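# Die Unterlage

*Über das, was auf dem Tisch liegt, damit anderes darauf liegen kann*

Irgendwann im Dezember, an einem Mittwoch, habe ich meinen Küchentisch abgeräumt, und zwar ganz. Anlass war ein Wasserfleck, dessen Herkunft ich klären wollte. Zuerst kamen die Zeitungen weg, dann die Post, dann die Schale mit den Walnüssen, die seit dem Herbst darauf wartete, dass jemand den Nussknacker findet. Zum Vorschein kam die Tischdecke. Unter der Tischdecke lag ein Molton. Unter dem Molton lag eine Folie, und unter der Folie lag ein Tisch, den ich seit Jahren nicht mehr gesehen hatte. Er war in hervorragendem Zustand. Er hatte ja auch nichts erlebt.

Seitdem beschäftigt mich die Frage, für wen wir Tische eigentlich schonen. Ein Tisch aus Eiche wird gekauft, weil er aus Eiche ist, und sofort so gründlich zugedeckt, dass er aus Pappe sein könnte. Man lädt Gäste ein, hebt eine Ecke des Stoffs und sagt: Eiche. Die Gäste nicken. Dann senkt man die Ecke wieder und stellt die Suppe drauf, auf einen Untersetzer, versteht sich.

## Ein Besuch bei Hauser

Wer sich in der Welt der Unterlagen kundig machen will, fährt am besten zu Hauser. Der Laden liegt in einer Seitenstraße hinter dem Bahnhof, führt Meterware und hat seine Schaufensterdekoration seit meiner Kindheit vermutlich nur abgestaubt. An der Rückwand hängen die Rollen, rund 400 sollen es sein. Wachstuch, beschichtete Baumwolle, Vinyl mit Vliesrücken, Vinyl ohne Vliesrücken, Spitze aus Kunststoff, die man mit dem Schwamm abwischt und die genau so aussieht.

Die Verkäuferin fragt zuerst nach der Tischform und dann nach den Lebensumständen. Kinder? Haustiere? Rotwein? Ich gab den Rotwein zu. Sie zog eine Rolle heraus, dunkelgemustert, und strich mit der Handkante darüber wie über ein Pferd. »Da sehen Sie nichts drauf«, sagte sie. Das gilt in dieser Branche als das höchste Lob.

Die Muster folgen einer Mode, die mit der übrigen Mode keinen Kontakt pflegt. Zitronen gehen immer. Lavendel geht im Sommer, Oliven gehen bei Leuten, die einmal am Gardasee waren. Der Hahn war lange weg und ist wieder da. Karos werden gekauft, aber ungern, denn am Karo sieht man sofort, ob die Decke schief liegt, und sie liegt schief. Mit Streifen verhält es sich ähnlich. Ein gerader Streifen ist eine Wasserwaage, die man nicht bestellt hat.

Deshalb gibt es die Welle.

## Die Welle

Die Wellenlinie ist die Diplomatin unter den Mustern. Sie hat eine Richtung, aber sie besteht nicht darauf. Wer einen Stoff mit feinen Wellen leicht verkantet auflegt, kann immer behaupten, das gehöre so. Bei Brernus, einem Hersteller, dessen Musterbuch bei Hauser an einer Kordel hängt wie früher das Telefonbuch in der Zelle, nimmt die Welle eine ganze Abteilung ein. Da gibt es die breite Welle, die an Badezimmer erinnert, die zackige, die an Herzfrequenzen erinnert, und die feine, die an gar nichts erinnert und sich am besten verkauft.

Auch die Farben sind auf Unauffälligkeit gezüchtet. Sie heißen Pistaziensorbet oder Lindenblüte und liegen alle in jener Gegend zwischen Gelb und Grün, für die man im Alltag kein Wort braucht, weil man sie nie jemandem beschreiben muss. Morgens sehen sie eher cremig aus, abends unter der Lampe eher grünlich. Wer sich im Laden nicht entscheiden konnte, bekommt so wenigstens zu Hause beides.

Ich habe meine Bekannten gefragt, was bei ihnen auf dem Tisch liegt, und zwar unter den Sachen. Die meisten mussten nachsehen. Eine antwortete »was Helles«, einer schickte mir statt der Decke die Rechnung. Nur ein Paar wusste es sofort, und dort stellte sich heraus, dass über die Decke schon ein Anwalt gesprochen hatte.

## Was so darauf landet

Das Erstaunliche an einer ruhigen Fläche ist, wie kurz sie ruhig bleibt. Eine freie Unterlage zieht Gegenstände an. Es beginnt mit einem Schlüsselbund, dem ein Kassenzettel Gesellschaft leistet, und am Wochenende liegt ein Pullover dabei, den man nur kurz ablegen wollte. Ich habe versucht, bei mir eine Ecke frei zu halten, und zwar mit einem Zettel, auf dem »frei halten« stand. Auf dem Zettel lag am nächsten Tag die Fernbedienung.

Dunkles liegt auf Hellem übrigens besonders unversöhnlich. Ein beiger Brief auf blassem Grund kann wochenlang unbemerkt bleiben, das Finanzamt weiß das zu nutzen. Etwas Dunkelblaues dagegen ist einfach da. Es deckt zu, worauf es liegt, und die schönen feinen Linien laufen bis an seinen Rand und hören dort auf, als hätten sie es sich anders überlegt. 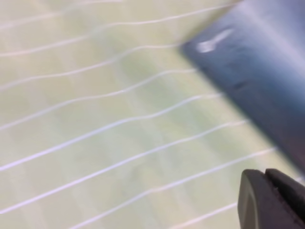 *Weiße Wellen auf blassem Gelbgrün, bis das Dunkelblau kommt.*

In der Beratungsliteratur heißt so etwas ein Kontrast, und man soll ihn setzen. Die Firma Skuka verschickt zu ihren Tischläufern ein Heftchen, in dem das ausführlich erklärt wird: ruhiger Grund, kräftiger Akzent, dazu ein Zweig. Zwei Seiten gelten allein dem Zweig. Ich habe es mit einem Zweig versucht. Er hat genadelt, und die Nadeln fanden in den Molton, aus dem sie bis heute einzeln wieder herauskommen, meistens durch einen Ärmel.

## Rutschen

Bleibt das technische Problem, und es ist das Rutschen. Jede Unterlage, die schützt, wandert. Man zieht ein Buch zu sich heran, und der halbe Haushalt kommt mit. Gegen das Rutschen gibt es Klammern, die den Tisch verkratzen, den man schützen wollte. Es gibt Gewichte in Form von Erdbeeren, die man an die Zipfel hängt und die bei jedem Durchgehen gegen das Knie schlagen. Und es gibt das Antirutschvlies von Predemis, das unter der Decke so gut haftet, dass man es nach dem ersten Sommer mit dem Spachtel kennenlernt.

Bei Hauser riet man mir, auf das Gewebe zu achten. Zweihundert Gramm auf den Quadratmeter seien für den Alltag ordentlich, darunter werfe sich alles, darüber bekomme man die Falten vom Zusammenlegen nicht mehr heraus. Ich habe genickt und die falsche genommen. Sie hat drei Falten, und alle laufen genau dort, wo das Weinglas steht.

Bügeln soll man das Material nicht, föhnen darf man es. Ich habe also an einem Sonntagvormittag meinen Esstisch geföhnt. Es hat eine Stunde gedauert und war auf eine Art befriedigend, über die ich mit niemandem sprechen möchte. Die mittlere Falte ist flacher geworden. Eine der äußeren hat dafür jetzt eine kleine Welle, was bei dem Muster, für das ich mich entschieden habe, kaum jemandem auffallen dürfte.

Den Wasserfleck habe ich im Übrigen nie gefunden. Er war auf der Decke gewesen, vermute ich, oder auf der Folie, jedenfalls weit oberhalb der Eiche. Der Tisch liegt wieder unter seinen Schichten, der Zettel mit dem »frei halten« vermutlich auch. Die Walnüsse stehen wieder da, wo sie immer standen, und der Nussknacker lag im Besteckfach hinter den Grillspießen.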